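Car break-ins at the Skurkari trailhead lot

gravelgus
Sep 18, 2025
My truck window got smashed at the Skurkari lot while I was out walking. They took a gym bag and a charger. Glass was $192 out of pocket. I filed with the county online and got an automated email with a case number. Has anybody here had a deputy call them back?

pinecone_77
Same thing happened to me in the spring. No call. I had to phone the records desk for a copy of the report so my insurance would move on it. Mine came to $745 with the door damage.

tolland_r
They have five deputies on nights for the whole county. A gym bag is not going to get a detective.

gravelgus
I get that, but this was two in the afternoon. Three other vehicles were hit in the same row.
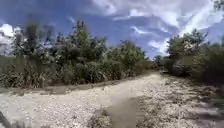

The other owners said they would file too. I told them to put my case number in their reports so somebody links them. I also asked at Tikkanen Hardware across the road, and they have a camera on the entrance. They will only hand footage to the sheriff.

pinecone_77
Then call and tell the desk the footage exists. Most of those systems record over themselves.

oldmillroad
I disagree with tolland. The online form is the problem. Reports go in and get closed without anyone reading them. Ask for a deputy in person.

tolland_r
They get read. My sister-in-law works in dispatch. They just sort them by whether there is a suspect — no suspect, bottom of the pile.

gravelgus
Called this morning. The desk added a note about the camera and said a deputy would stop by Tikkanen. I'll post if I hear anything.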